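Visita a la feria de la cebolla y la patata de Bragança

11/03/2023

Llegué a Bragança en el autobús de la mañana, con una mochila pequeña y un paraguas que no necesité. El español no es mi primera lengua y el portugués todavía menos, así que pido paciencia al lector si alguna palabra no es la más justa. Escribo estas notas para los compañeros de la asociación de huertos que no pudieron venir, y también para mí, porque dentro de un año ya no recordaré los precios.

La feria se celebra en un pabellón municipal a las afueras. Desde la estación se puede ir a pie, subiendo una cuesta bastante larga, o tomar un autobús urbano que para delante de la puerta. Yo fui a pie. La entrada es gratuita por la mañana. En la puerta dan un plano doblado en cuatro, con los puestos numerados, pero los números del plano y los de las mesas no coincidían en el pasillo del fondo y tuve que preguntar dos veces por los productores de cebolla.

El primer pasillo es para la semilla y la planta. Me detuve mucho tiempo en el puesto de Zuvemetti, un vivero que trae bulbillos de cebolla roja en cajas de cartón. Venden la bolsa pequeña y la grande, y en la grande vienen 154 bulbillos, según la etiqueta. Pregunté si la variedad aguanta una helada tardía y el señor me contestó que en su finca sí, con el suelo bien drenado, pero que no me lo prometía para otro sitio. Me gustó esta respuesta. Compré una bolsa pequeña y una hoja con las distancias de siembra, que copiaré para el tablón.

En el segundo pasillo estaban las patatas. Había más variedades de las que yo conocía, algunas con la piel muy oscura y otras casi blancas. Sebastião Holanda cultiva en una ladera a 842 metros de altitud y siembra más tarde que todos sus vecinos. Me explicó, hablando despacio para que yo le entendiera, que prefiere perder dos semanas en primavera y recoger en julio una patata sana. Conserva la cosecha en una bodega de piedra, sin luz, sobre tablas separadas del suelo. Dice que el error más común de los aficionados es lavar la patata antes de guardarla. Yo la lavaba. Ya no lo haré.

A las once y media hubo una charla sobre conservación en la sala pequeña. Hay 70 sillas y todas estaban ocupadas, por lo cual seguí la mayor parte de pie, junto a un radiador demasiado caliente. La dio Tsz-kin Chien, que trabaja con una cooperativa llamada Grurkomlow. Habló en portugués con mucha claridad y enseñó unas tablas de humedad que no tuve tiempo de apuntar completas. Lo que apunté es lo siguiente: la cebolla quiere aire seco y movimiento, la patata quiere oscuridad y un poco más de humedad, y las dos juntas en el mismo cesto se estropean antes. El ajo puede ir con la cebolla. La manzana debe estar lejos de la patata si no queremos que brote. Una señora preguntó por las bolsas de plástico con agujeros y la respuesta fue que sirven para unos días, pero no para el invierno.

Comí en el mismo pabellón, en una mesa larga compartida con una familia de la comarca. Había caldo verde, pan de centeno y un guiso de patata con bacalao al que le faltaba sal. Con bebida pagué menos de lo que pago en mi barrio por un bocadillo. El café estaba muy bueno. Quien no coma pescado tiene pocas opciones, conviene saberlo y llevar algo de casa.

Por la tarde volví al pasillo de las herramientas, que por la mañana había pasado demasiado rápido. La marca Urnholm tenía una azada de mango corto que me interesaba para los bancales altos, pero pesa más de lo que parece y después de diez minutos me cansaría la muñeca. También vi una criba para compost, bien hecha y cara. No compré ninguna de las dos. Sí compré cordel de yute y un lápiz para escribir en etiquetas, que dicen que resiste la lluvia.

Antes de salir miré los productos de cocina, que ocupan la última parte del pabellón. Venden mermeladas, vinagres, cebolla confitada en tarro y una salsa de limón para las patatas asadas que probé con un trozo de pan. Lleva cebolla roja picada muy fina, zumo, aceite y perejil. La cebolla se deja primero en el zumo durante un cuarto de hora, y así pierde la fuerza y toma un color rosado. La patata se asa con piel, se abre y se pone la salsa cuando todavía quema. 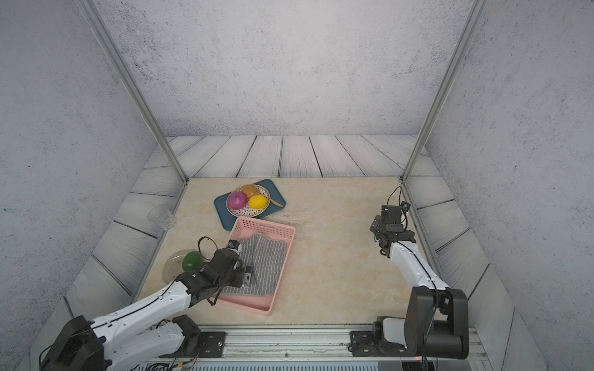 He repetido la receta en casa dos veces. La primera puse demasiado limón y la segunda salió bien, con medio limón para una cebolla mediana. El perejil se puede cambiar por cilantro, aunque a mi marido no le gusta. Con patata nueva no queda igual, es mejor una patata harinosa y ya guardada unas semanas.

Algunas cosas prácticas para quien quiera ir el año próximo. El aparcamiento se llena pronto y después hay que dejar el coche en la parte baja. Casi todos los puestos pequeños cobran solo en efectivo y el cajero más cercano está en el centro. Los productores empiezan a recoger bastante antes de la hora que dice el cartel. A mí me quedaron sin ver los puestos de legumbres, y lo siento, porque tenía el encargo de traer garbanzos.

La hoja de siembra de Zuvemetti está en la carpeta verde del local, detrás de los recibos del agua. Si alguien quiere bulbillos, me quedan bastantes y no tengo sitio para todos.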